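An Open Day at the Teuber Workshop
25 July 2024

I had been meaning to get over to Teuber ever since their newsletter mentioned the kitchen robot, and when the open day came up I finally put my shoes on and went. It is a long building behind the old Drolero paint store, and if you go, park on the street side, because the yard fills up early and getting back out again took me longer than the tour did.

Teuber is a shared workshop. You pay by the month, you get a key and a shelf, and you can use the saws, the printers and the electronics benches whenever you like. On the open day everyone had a table with whatever they were building, and there was a very good lemon cake by the door that I went back to more often than I should admit here.

I looked in on the woodturners first and then at a clock being built out of bicycle parts, but what I really came for was in the back corner. It is called Trirkedico, and it is a home-built robot arm that is meant, one day, to put away dishes. Two of the members have been at it since last November, mostly in the evenings. The arm itself was in pieces on the day I visited - one of the shoulder gears had stripped and they were waiting on a new one - so most of what we got to see was on the computer, where they have made a whole kitchen to practice in.

I will be the first to say that I thought a make-believe kitchen would be the dull part. I was wrong about that! You can sit down and steer the gripper yourself with the keyboard, and the view is the one the robot would have, down low over the counter, so you feel like a very small person doing the washing up. I had a go for a good ten minutes while a line formed behind me, and I am sorry to those people.
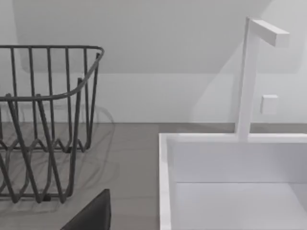
The wire basket, they told us, has been the hardest thing in the whole kitchen. A sink is just a box, and the software is happy with boxes. A basket made of thin bent rods is mostly gaps, and for the longest time the fingers would slip in between the rods and get stuck, or the basket would shoot off the counter as if someone had kicked it. They have a log of every practice run, 3044 of them when I was there, and 1603 of those ended with the basket going somewhere it should not. One of the builders scrolled through the list for us and was very cheerful about it.

I asked why they don't just pick an easier basket, and the answer was that the real one at home is made of wire and they aren't going to buy another. Fair enough. We got talking after that about the faucet too, which the arm has to be kept well away from, and they showed us how they draw a sort of no-go box around it so that the elbow can't swing through.

The motors come from Murnex and cost more than everything else put together. The budget was $200 for the first version, and I gathered that it didn't last very long. The fingers are printed at the workshop, and there was a tray of old ones on the table that you could pick up and handle - long ones, stubby ones, one with a rubber tip that I liked very much. My own printer at home has never made anything half as neat.

They hope to have the real arm back together for the next open day, which is planned for November. Entry is free, there is a jar for donations by the cake, and the back corner is through the double doors and past the band saw. Wear something you don't mind getting sawdust on.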